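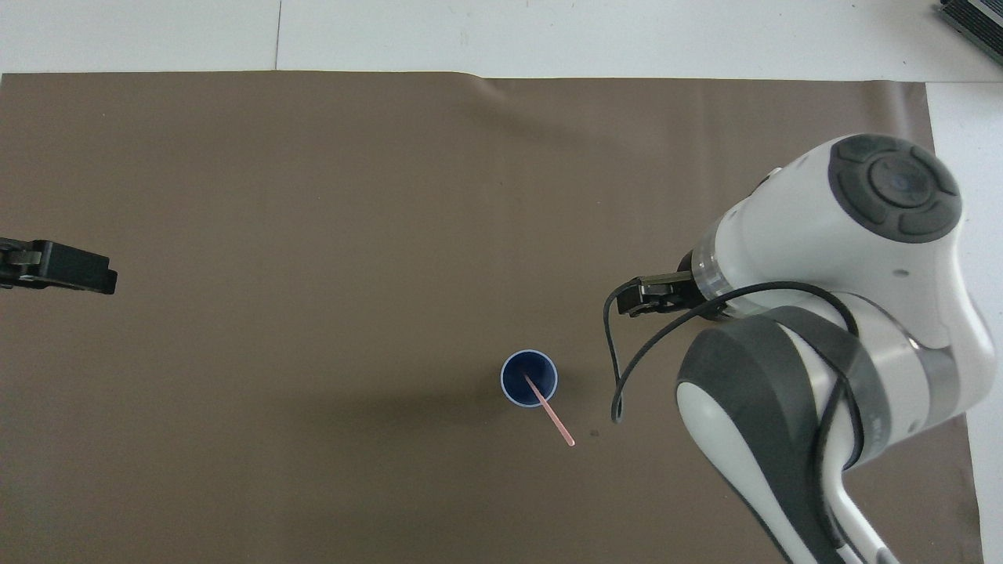 The cup and straw task on the two-arm bench at Flokport.

Gripper trials: where we have got to

The comparison of the two finger sets for the Dai controller is now past halfway. Each set gets 50 runs at the straw task: one arm steadies the cup, the other takes the straw out and lays it down on the brown mat. We picked the straw as it is thin, light and rarely leans the same way twice.

The short fingers from Inberg have done all their runs and managed a clean pick in nearly 70 per cent of them. Most of the misses came when the straw leaned away from the arm and the fingertips closed on the rim of the cup. The longer Drornamska set has only had 12 runs so far, which is too few to say much. It reaches further into the cup but seems more inclined to let the straw roll as it closes.

Two things have been changed along the way. The closing speed was halved after the first morning -- the cup kept going over -- and the arms now wait for 2 seconds above the mat before each attempt, so that the overhead view has time to settle. Runs made before the change have been thrown out and repeated.

Cable routing still needs work. The gripper cable hangs in a loop under the wrist, and on the lower approaches it can touch the mat. Shorter cables are on order. Until they arrive, please check the slack before starting a run and don't tape anything to the joint covers, as the residue is a nuisance to get off.

The bench is booked for the rest of February. Anyone wanting to try their own fingers on it can have Saturday, provided the mounting plate goes back on as it was found. The run sheets are in the shared folder under "straw", with the failed picks marked by type. Camera comparisons will start once the long fingers are finished.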